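Notes from the sim bench
January 25, 2019

Babita asked me to write something for the newsletter about what I do all day, so blame her if this runs long. I look after Fisgate, our sidewalk delivery robot, and more exactly I look after the simulated Fisgate, the one that lives on a server under Washington Frota's desk and drives up and down a city block we call Alutura. The real one gets all the visitors. Mine gets all the miles!

Setting it up for a run goes like this. I load the block, put the robot at its start point on the sidewalk, and check that the virtual camera sits at the same height and tilt as the one on the real mast. Then I let it look down the street before it moves at all. I like long straight sidewalks for this, with a curb on one side and a building on the other, because a tilt that's even a little off shows up in the curb line right away.
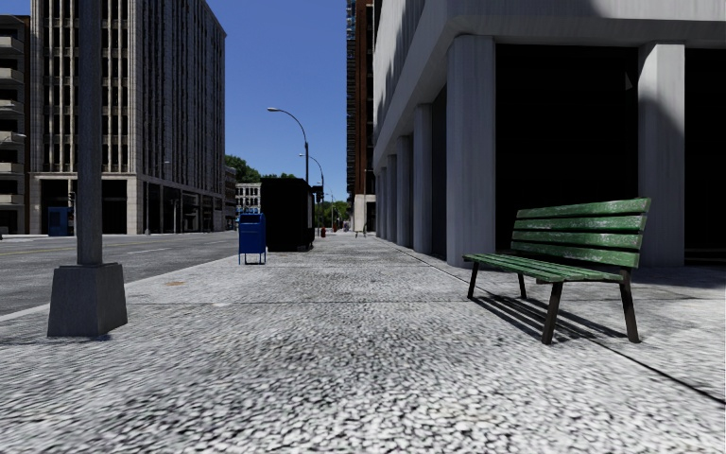
Most of January went into one setting. In April we had swapped the camera bracket on the real robot for a shorter one (Elik, if you remember the old parts bin, that's the brand stamped on the bag), and the simulated mast never got the change. It was 3 centimeters too tall the whole time. You wouldn't think that matters, but the planner works out how far away the curb is from where it lands in the view, so my robot had been quietly giving itself more room than the real one has. I fixed the number, reran the camera check, and then had to go back through 3,891 saved test drives and mark which ones used the old height. Washington wrote me a script for that, bless him, and I only broke it twice.

Shadows were the other job. We keep the sun low and the sky clear for the hard tests, and strong shadows on pale paving are exactly where the old ground detector got silly. It would see a row of dark stripes and slow to a crawl as if there were steps. Park benches are the worst for this – slats, legs, all of it – so there's a green one on the block that I've grown fond of. I send the robot past it over and over while I move the threshold up a notch at a time.
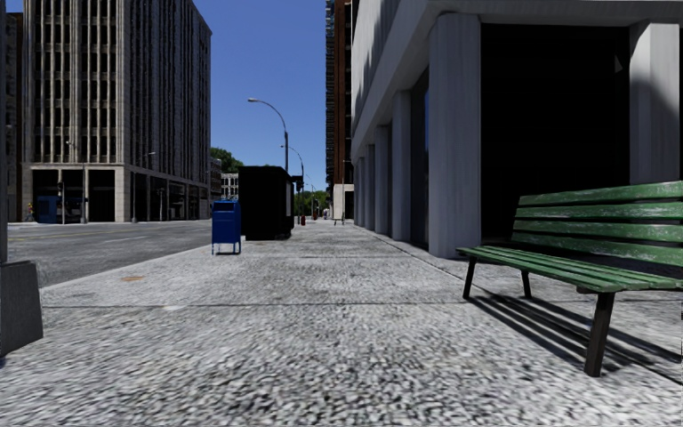 The setting I ended up with is 81, for those of you who keep a copy of the config. Please don't round it to 80, the file takes whole numbers and it will happily let you. I've also cleaned out the startup folder, so there are now only 2 launch files, one for the camera check and one for the full drive. The Grewal maps have moved to the shared drive, and the old path will give you an error that looks much scarier than it is.

Next up is the wheel slip model, which has been wrong since before I got here. Babita has the notes from the last try and I'm reading through them this week. If you want to sit in on a run, come by after lunch, and bring a chair – mine is the only one that doesn't lean.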